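# Skerkley kitchen corner: mug tree, mug, basket

15 October 2018

This page covers the small goods that live on the brown table at Skerkley. The larger furniture has its own page. Entries follow the order of the house list, which currently runs to 31 items, and the notes are limited to what is useful when setting a piece out or putting it away.

## Mug tree (list no. 481)

Light wood, square flat base, square post, short round pegs. The pegs point in different directions, so mugs on neighboring pegs clear each other if the larger ones go low. Load the pegs on opposite sides in turn. With everything hung on one side the base can lift when the last mug comes off.

The wood is wiped with a damp cloth and dried at once. It does not go in the sink. Rub any raised grain down with fine paper, along the length of the post only. The last sanding was in November and the surface has needed nothing since then.

Check the pegs by hand twice a year. A peg that turns should be taken out, cleaned of old glue, and reset. Leave it overnight before hanging anything on it.

## Green mug

Dark green outside, pale yellow inside. It hangs by the handle and stays out on the tree between uses. Tea marks show early on a pale interior and come off with baking soda and a soft sponge. Scouring powder dulls the glaze and is not kept in the house.

Two sources are given for the mug in the old list, Daltovine on one sheet and Skedelel on the other. The sheets agree on the color and on nothing else, so the maker's column has been left blank.

## Wicker basket

Round, medium brown, woven. It holds the toy food, including the yellow corn cob with the bumpy kernels. The corn is listed with the basket and should go back in it.

Wicker collects crumbs in the weave. Turn the basket over, tap it, then go around with a dry brush from the rim down. If it has dried out and creaks, mist it lightly and let it stand in the shade for a day. Do not lift it by a single strand. Broken ends are trimmed flush with side cutters, and gaps are noted on the card.

## Placement

The basket goes at the far left corner of the table and the mug tree to the right of it, toward the far side. The gap between them is wide enough to take a mug off its peg without brushing the rim of the basket. This layout replaces the one on the Steinarsdóttir sheet, where the tree stood on the shelf and had to be brought down before anything could be hung on it. 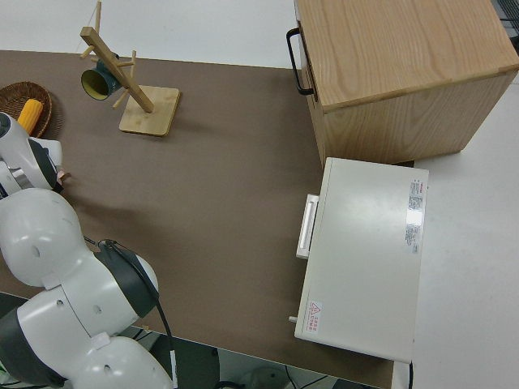 The shelf is now used for plates, and its entries will be added when the list is next revised.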